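**Slide 1 – title.** Say the name, say Pustirano, move on. Thank Kirsten for the slot.

**Slide 2 – the claim.** The paper says the grasp model learned from 1774 attempts and "generalizes to clutter." Pause on "clutter." Ask the room what they picture when they hear it. Wait for answers, even if it's awkward.

**Slide 3 – what was tested.** Same bin, same bars, same lighting all through July. Oluf ran the resets by hand. I like Oluf, but a person who wants the robot to do well doesn't drop bars the way a conveyor does. Thắng raised this at Planico and got a shrug.

**Slide 4 – the baseline.** 18 points better than Hviid. But Hviid was tuned for boxes! Nobody retuned it for long, thin parts. Don't get worked up here – last time I ran over by six minutes.

**Slide 5 – the setup.** Leave it up while people read.

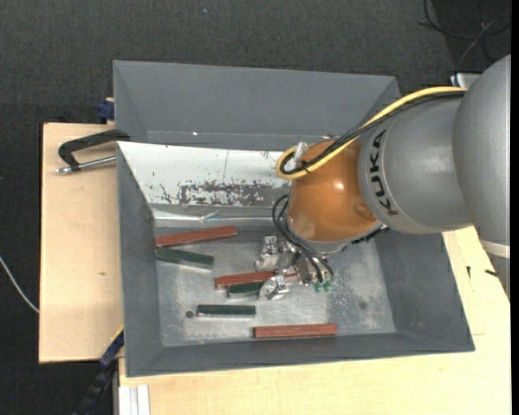 Two questions I'd want answered before I believe the headline number. What happens when a bar lies flush against a wall? And when two bars are touching, does picking up both count as a success? The appendix is silent on the first. On the second, Arnar wrote to the authors and was told "it depends."

**Slide 6 – what would change my mind.** A second bin, random drops, someone else's parts. Ragnheiður has offered Plerkeso's. Then take questions.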